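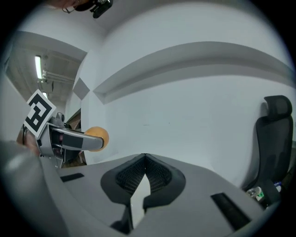
I'd been trying to get round Allville on an open day for years and had always managed to be away, so when Hanne Thygesen rang on the Saturday night to say she had a spare place, I said yes before she'd got to the end of the sentence. It's the old MacAulay works, just past the canal bridge, and most of us have walked by it hundreds of times without once going in.

I'm so glad I did! We had 2 hours, which I thought would be plenty and wasn't nearly enough. Berhanu Tekleab took our group. He fits out rooms for a living and talks about buildings the way other people talk about their dogs, so we spent a good long while in the corridor looking up. The pipes and beams are all on show there, with the fluorescent lights running along between them, and I loved it. You get a proper idea of how a building is put together when it hasn't all been hidden behind tiles.

Then through the doorway and into a white room. White walls, white ceiling, and a long ledge going across the wall. Santino Medina (who came mainly for the cake) asked what the ledge was for, and Berhanu said every tenant has had a different idea and none of them has wanted it taken out. I would fill it with geraniums.

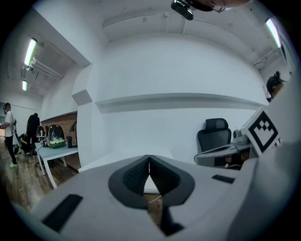

Somebody asked how big the whole place is and we were told 1,692 square metres, which means very little to me, but my feet can confirm there is a lot of it. The stairs are steep, by the way, so wear something sensible. I had on my good boots and regretted them by the second landing.

Tea was in the yard, laid on by Fadwa El Sherbiny and her sister, with a date slice that I went back for (twice, if you must know). Macarena Villalba had put out a table of old MacAulay pay books and let us turn the pages ourselves. Hanne found her grandfather's works number, 3,786, in lovely brown ink, and had to sit down for a minute. I could have stayed with those books all afternoon.

The next open day is planned for December, again on a Sunday. Parking is hopeless, so take the bus to Petwood Road and walk back over the bridge. You need to put your name down at the front desk, and the morning tour fills up first.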